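Our afternoon out with the grippers

A good many of you put your names down for the Fandis open day, and I promised a few lines for those who couldn't come, so get yourselves a cup of tea. We met outside the Pichler building just before two, in a thin drizzle, and were taken along to the session in small groups, with plenty of time for questions (and we had plenty!).

I had expected something large and noisy behind a safety fence. The work on show was sorting fruit into a basket, done with grippers that a person holds in the hand. You squeeze, the two fingers close, and the movements are recorded so that a robot can learn from them later on. We were told that the team has 2,684 of these recordings so far, and that nearly 200 of them were spoiled by fruit rolling off somewhere.

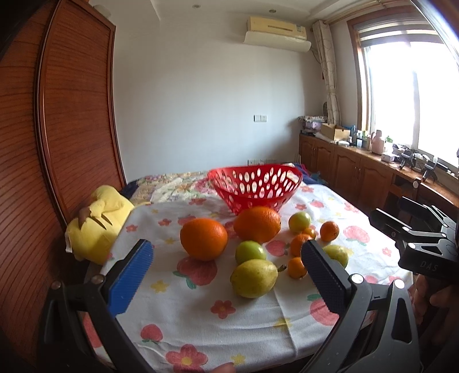
Four of our members had a turn, and it is a good deal harder than it looks - small round fruit has a mind of its own, and squeezing harder only sends it off sideways. The young people from Wolatov were very patient with us and let everyone try twice.

Afterwards there was tea and a very decent ginger cake at Diker, where the talk went on until it was quite dark. They hope to run another session in February, so do let the office know if you would like a place.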